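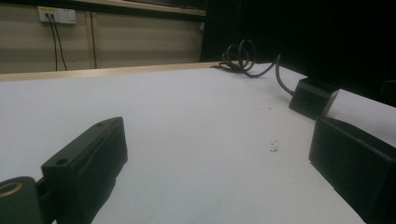
Notes from Thursday, typed up on the train, so excuse the state of them. Condeo open day, the Drornum building. Doors at 9:30, I got there at 9:50 because the bus stop has moved and the sign for it hasn't. Name sticker, floor plan, a coffee I had to leave at the front desk. No drinks past the second door.

Why I went: we're redoing the long workroom at Trutgate before May and I have to pick table tops. White, pale gray, or stay with bare wood like we have now. Condeo put white tops on all their work tables last year and let people come and look at how they're holding up. They also show you the cleaning, which was the part I wanted.

Eight rooms on the plan. I saw five and a half.

Front rooms first. Meeting tables, chairs, a shelf wall. Fine. Skipped quick. The shelf wall got a crowd, I don't know why, it's shelves.

Then the work rooms, and this is where I slowed down. The setup I liked best is simple. Light wooden table, plain, and a separate white top laid over it, a bit of pale wood still showing past the far side. You keep the table you own and put a work surface on it. Imke Reinholz took our group through and said the top lifts off with two people when they want to turn it or swap it. Price they quoted me for one in our size was 793 dollars, delivery not in it. Wrote that down twice and underlined it once.

Good: bright. The room has a beige wall with light wood-toned paneling and gray carpet, so nothing else in there is throwing much light around, and the top does a lot of the work. You can find a small dropped thing right away.

Bad: you can find every small thing right away. Crumbs, grit, bits of whatever. A patch of specks you'd never notice on our old wood sits there in the middle of the white and stares at you. Smudges too, the faint gray kind that you only get from one angle. Crouch down until your eye is almost level with the top and you see the lot. Stand up straight and half of it is gone. I did this several times and got a look from a man in a nice coat.

So the question is how you live with that. Randa Salameh does the cleaning demo, 10:30 and again at 2, went to the first one. Notes as I took them:

Dry first, always. Soft hand brush, sweep toward you, catch it in a pan at the edge. Do not start with the wet cloth. A wet cloth turns a few crumbs into a gray streak and then you have two jobs.

Then a damp cloth, folded in four. Wipe, turn, wipe, turn. Straight passes, no circles. She was firm on circles.

Then a dry cloth. The sheen shows leftover water as a dull patch, so you buff until the ceiling light looks even in it.

Smudges that stay get the Zervas spray, on the cloth and never on the table. It smells of oranges and somthing like a swimming pool. I bought a bottle.

Whole thing under three minutes for one table. They do it at lunch and at the end of the day. They get through a lot of cloths, she said an order is 800 at a time, for the building.

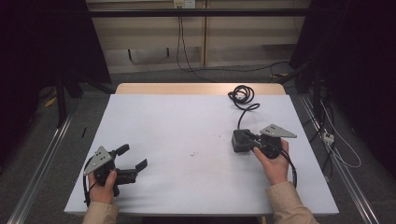 Do you have to clear everything off the table each time you clean?
For the lunch clean you can work around whatever is out. Lift a cable, wipe under it, set it back. The end of day clean is the one where the top gets cleared completely, and that's when the back edge gets done.

The back edge. OK. I want to say a thing about the back edge, it's the same in our place. Stuff goes there. Slack cable gets looped up loosely and pushed to the far side, out of reach, and then dust and crumbs settle in and around the loops and the brush never gets to them. Black cable on a white top also looks messier than it is. I asked what they do about it and the answer was a shrug and then a decent idea, a flat tray along the back, same white, that you pull out and shake. They're trying one in room 6. It was not in room 6 when I looked. Somebody had it in the kitchen with cookies on it.

Outlets next. In the work room there's a white outlet panel up on the wall behind the table and the cables hang down from it and run over the carpet. Works, but I'd want ours boxed in along the wall, and I'd want the panel lower. Our carpet is worse than theirs and gets vacuumed by people in a hurry (me). Elias Hijazi was in my group and measured the gap between the table and the wall with his forearm, twice, and said it needs to be wide enough for a vacuum head. Good point, ours isnt. Adding to the list.

Carpet under work tables in general, I'm still not sold. Crumbs that get swept off the top with the side of a hand, and we all do that, end up in it. Condeo's answer is to sweep into a pan. My answer is that I have met the people I work with.

Room 7 was chair fabric. Skip.

Room 8 had a sample wall, 104 finishes, small squares you can take down and rub with a key or a coin or whatever's in your pocket. Great room. Could have stayed an hour. Somebody had already been at the glossy ones pretty hard. My own test, cookie crumbs pressed in with a thumb and dragged, gave me this: full gloss shows scratches worst, dead matte holds the smudges and they're slow to come out, and the faintly glossy ones in the middle wiped clean quickest. I'd go for the middle. A light gray version of the same finish hid the crumbs better but it made the whole corner look like a rainy day, and our room is on the north side already.

Back past the work rooms at noon for one more low look before lunch.
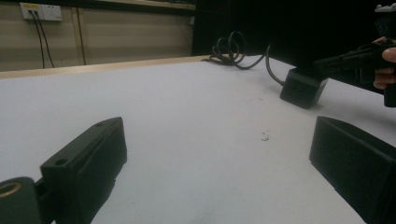 Fadi Daher: I'd take the gray over the white any day. We put in white tops two years ago and I spend more time brushing than working. If you do go white, buy a brush for every table. One shared brush means no brush.

Fair, and I've changed the order on my list to one brush per table. Still leaning white. Will bring two sample squares in, a white and a light gray, and leave them by the kettle for a week so people can do their worst.

Lunch was soup, good, bread was gone by 12:15. Parking looked bad, glad I took the bus even with the walk.

Still open, if anybody has answers:

Does the top slide on the wooden table when you lean on it? I leaned and it didn't, but I'm not heavy and I wasn't sawing anything.

Pale wood strip along the far edge, is that extra or included. Forgot to ask. Emailing Imke.

Does the spray take the shine down over time. Randa said they've seen nothing so far, on a year of use.

Yavuz Sarıgül has the catalog and the floor plan with my scribbles on it, ask him if you want either. The orange spray is under the sink at Trutgate, left side, behind the bags. My stop, got to go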